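Re: [handstead-players] Saves after the March patch, and the difficulty question

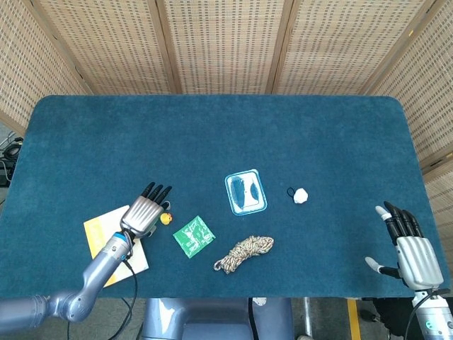 Handstead Players' List, Console and PC Group

Oct 8, 2019
From: Pendo Okoth

Replying to both points in one message so the thread doesn't split again.

> I started a new campaign on Hard last week and the Gomach section
> is much longer than I remember. Did they change the enemy health or
> am I out of practice? Also, my old save loads but the quest log is
> blank after chapter 2. I have put too many hours into this one to
> start over. Is there a fix, or should I just wait for the next patch?
>
> One more thing. I don't like that the game now asks you to lower
> the difficulty every time you die. I know what I picked.

On the saves first. The blank quest log is a known problem with any save made before the March patch. Your progress is still there and the quests still complete when you reach the right spot. What is missing is the text. Two things have worked for people on this list:

Go back to the Wenier gate and talk to the clerk until she repeats herself. This rebuilds the log for the current chapter only.

If that does nothing, load the save, sleep at any inn, save to a new slot, quit to the desktop and load the new slot. Don't overwrite the old one until you have checked your inventory. I lost a crossbow that way.

If you play on console you have to close the game fully between steps. Putting the machine in rest mode is not enough.

On Gomach, you are not out of practice. The captain at the bridge has 3,000 health on Hard now. Before the patch he had 2,415. The regular guards are the same as before, but there is an extra group of them after the second ladder, and they come from behind if you stop to loot. I clear the top walkway first and then drop down. Fire works well on the captain and poison does very little. Bring more arrows than you think you need, as the shop there doesn't restock until the fight is over.

I disagree a little about the difficulty message. My brother plays on Easy and finished the whole story that way, and he would have quit in the swamp without that option. He never found it in the menus until the game pointed to it. I do agree that it should stop asking. There is a setting under Gameplay called Reminders, and turning it off removes the message along with the fishing tips. It resets when you start a new campaign, so you will need to do it again.

What bothers me more is the achievement for finishing on Hard. It used to unlock if you kept the setting from start to finish. Now you can switch up for the last fight and get it. I have no problem with how anyone plays, but then the description should say so. At the moment it still says "complete the campaign on Hard."

Does anyone have a save from just before the Hämäläinen duel with 100 reputation? I want to see if the second ending still triggers, and mine is stuck at 98 with no side quests left. PC version, please. Send it to me directly and not to the list, because attachments get stripped.

Pendo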